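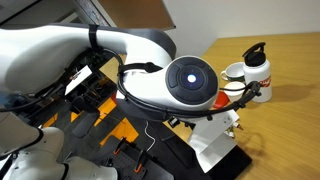 I got interested in waiting because I'm bad at it. When I moved to Hinville I noticed that the people in line at the Fulell pharmacy kept looking at the little lamp over the counter, even when it hadn't changed in ages, and I was doing it too! So my second study was about small lights and what we think they're telling us. Color matters more than I'd guessed. A small bright blue light, like the one glowing in the middle of the dark gray cap in Figure 1, got read by most of my participants as "on, and fine, leave it alone," while red got read as "somebody should do something."

Figure 1. A small blue light on a dark round cap.

I ran the sessions in October at the Abdella branch library (they let me have the back reading room, bless them). Each of the 58 participants sat down for 20 minutes with a magazine and a lamp box, and was told only that I'd be back. Six of them got up and came looking for me before time was up, and all six had the red lamp. I didn't plan for that, so please treat it as a hint and nothing stronger.

What I did plan for was the guessing task. Afterward I asked everybody how long they'd been sitting there. The blue group guessed low and the red group guessed high, with the biggest red guess coming in at 50 minutes, which made me laugh and then feel a bit guilty. The Hekero questionnaire, which I'd used in my first study, showed no difference in mood between the groups. I'll come back to that in the next section, where I also get into the magazines.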